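Robotics | Preprints
3 min read

3.2 Bimanual collection with hand-held grippers

Demonstrations were recorded with two hand-held grippers, each with its own wrist view. The Sirkia set holds more than 3,000 episodes; we dropped 355 in which the pose track broke for longer than 2 seconds. Training used the Gestico policy without changes. Wrist views often include the other gripper and its marker cube (Figure 3), and we left these regions unmasked.
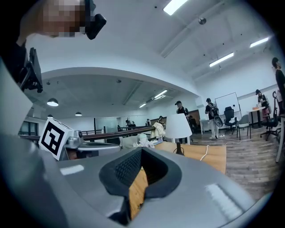

Figure 3. Wrist view with the second gripper and a marker cube at left.

Harasym asked whether leaving the second gripper unmasked ties the policy to one hardware shell, and suggested a masked baseline.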